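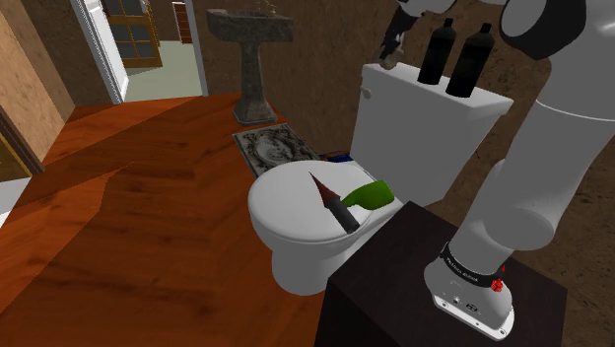 Vol. 11, No. 2

Bathroom clearing remains the weak point in Jurix household trial

By Bořivoj Ondrejka
2022-12-10

Jurix has released the results of its household clearing benchmark, and the bathroom is again the room where a fixed arm does worst. The software under test, Grirska, was given 600 simulated clearing jobs in kitchens, hallways and bathrooms. It finished 218 of them without a dropped object, a collision or a timeout. The company counts a job as finished only when every item on the list has been set down where it belongs and the gripper is open and clear.

The benchmark uses a white single arm bolted to a pedestal beside the work. In the bathroom layout the pedestal stands next to the toilet, and the lid and the top of the tank serve as the work surfaces. Items on the lid can include a knife, which has to be taken by the handle. Narrow-necked bottles on the tank stand close together, so the fingers must come down from above with little clearance on either side. A job is stopped if a bottle tips, even if it does not fall.

Jurix gives three main causes for the failed jobs. The largest group is planning failures: the software found a grasp but no path to it that kept the elbow of the arm off the wall or the fixtures. The second is slip during the lift. The third is what the report calls placement error, in which the object is carried correctly and then let go too high or at the wrong angle. Kitchens scored better on all three. The report puts this down to deeper counters and more open space above them.

Reach is a fixed cost of the design. An arm on a pedestal cannot step back, and a bad starting position has to be solved by folding the joints. Horov, which supplied the motion planner, shortened the search time allowed for each move after the March round. Jobs now end sooner when there is no path. The change made the test quicker to run but did not raise the number of jobs finished.

The object set was also widened. Earlier rounds used boxes, cans and bottles, all of them close to regular solids. The current set adds knives, objects with flared or hooked ends, and irregular pieces with pitted or raised surfaces scanned at high detail. For the last group the software is given no model in advance. It has to choose where to close the fingers from the camera view alone, and a grip near one end leaves most of the length standing free of the fingers. Whether the grip holds depends on the friction value assigned to the object and on how far the center of mass lies from the fingers.

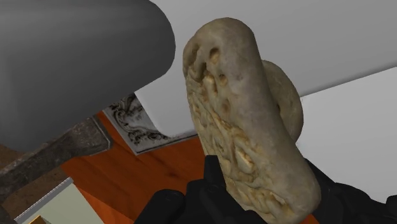

Marta Dovhaniuk said the friction values were the part of the report she trusted least. In her view a simulated surface can look rough and still behave like smooth plastic if the physics layer has been given a single number for the whole object, and she wanted the values published item by item. She added that "a lift is a small part of the chore," and that she would sooner see a long run of complete, dull jobs in one bathroom than a short run in many.

Jurix said the values would be included with the next release. It did not give a date.

The report makes no claim about readiness for homes. Cleaning is outside the test: the arm moves objects and does not wipe, rinse or scrub. Doors, drawers and flush levers are treated as fixed scenery. People and pets are not modeled. A separate trial on hardware is planned with Adugna, which runs a test apartment with one bathroom, and will use the same scoring rules. The knife will be replaced by a blunt copy of the same weight.

On the shop floor, where shelves can be built to suit the arm, the same planner has an easier task. Horov said it would submit a shelf-restocking version of the test in March. The two scores will be listed separately.

Corrections and letters: use the contact form.

We use cookies to remember your settings and count page visits. Accept | Manage choices

Contact | Copyright 2022, all rights reserved | Back to top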